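I have been meaning to put down a few thoughts in favor of the plastic cup, and since it is a slow Tuesday and the dishwasher is running, I may as well do it now.

My family has reached the stage where people give us nice glasses. They come in boxes with tissue paper, and they are lovely, and I wash them by hand and put them on the high shelf next to the other nice glasses. What we drink out of is plastic. We have cups in four or five colors, bought at different times from a shop called Tamlow that used to be near the bus station, and I would guess they have been filled and emptied more often than everything on that high shelf put together.

My friend Mitali Matubbar thinks this is a shame. She grew up in a house where you got a real glass at the age of 4 and were trusted with it, and she says children who only ever hold plastic never learn to put a thing down gently. I have thought about this a good deal, partly because she is usually right, and I still don't agree. I think a child learns a lot from a cup that forgives her. She can stack it, turn it over, look through it at the lamp, carry it out to the yard and forget it there until supper. You can't do much of that with a glass, or at any rate you can't do it with me in the room.

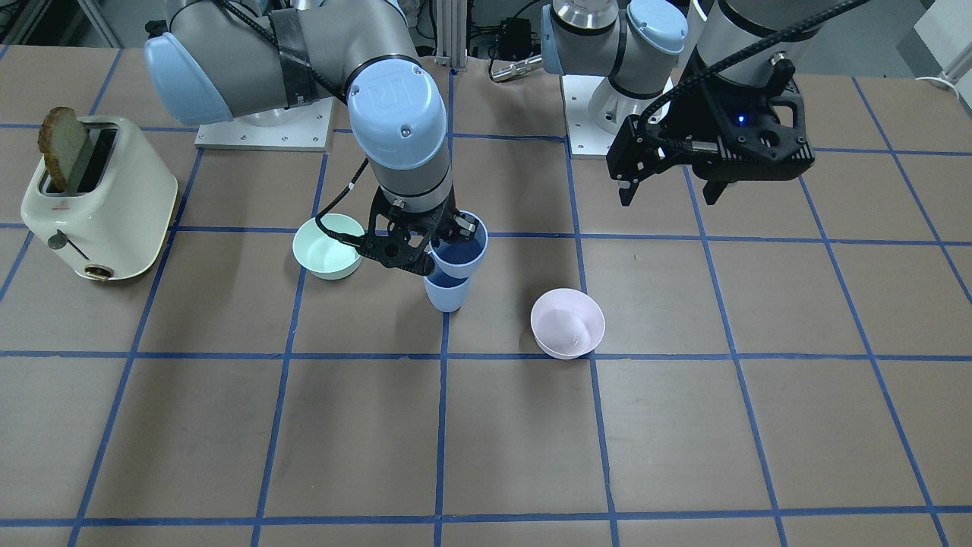 Stacking is the part I would defend hardest. A cup that nests inside its neighbor is a small piece of good manners on the part of whoever made it. It takes up less room in the cupboard, of course, but there is also the pleasure of it, the way one settles down into the other and you only have to reach for the rim. Two is a good stack. Three is fine. Past that I find they begin to grip each other, and then you are standing at the counter twisting and muttering while the milk sits out. I have seen advice about running warm water over the outside, and I have tried it, and mostly I got a wet sleeve.

Then there is color, which Mitali calls the nursery-school problem. She would like everything on the table to match. She has a set of Wijesinghe bowls, all the same cream, and I will admit that when she sets them out for company they look wonderful. But colors do a job in a busy house! Each of us has one, and it was never discussed. My husband drifted toward dark blue, my younger daughter will have the pink or go thirsty, and I take whatever is left, very often the green. Nobody has to ask whose cup is whose. When we had cousins staying over in March there was a bit of trading, some of it bitter, but by the second breakfast it had all been settled and the visitors had colors too.

I do want to be fair to the other side. Plastic scratches. It holds on to the smell of orange squash in a way I can't explain and don't much like, and it is a poor thing to drink hot tea from. It will blow off a picnic table if you so much as sneeze. We once chased one halfway across the park at Zirnaneo while the sandwiches were left to look after themselves. And there is the larger worry about how much of the stuff there is in the world, which I share. 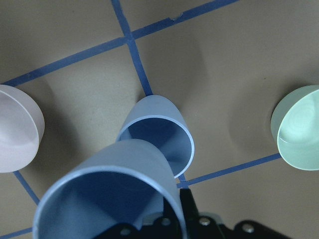 My answer to that last one is simply to keep them. A plastic cup that stays in a family for years seems to me a decent use of the material, and it is the throwaway kind I would be glad to see the back of. Ours have been to the beach, under the bath tap and into the sandbox. One spent a whole winter holding pencils and then went back to being a cup without any fuss. When the girls were small I used to put a handful of them on the kitchen table while I cooked, with a bowl or two, and that would see us through till the rice was done. They would be lined up, knocked over, lined up again in some order I wasn't allowed to touch.

I looked at a replacement set in the Kurkora catalog last week, very handsome, with thick bases and a sort of frosted finish. I got as far as turning down the corner of the page. Then I went and counted what we had in the cupboard, found we were short only the yellow one, and looked behind the couch.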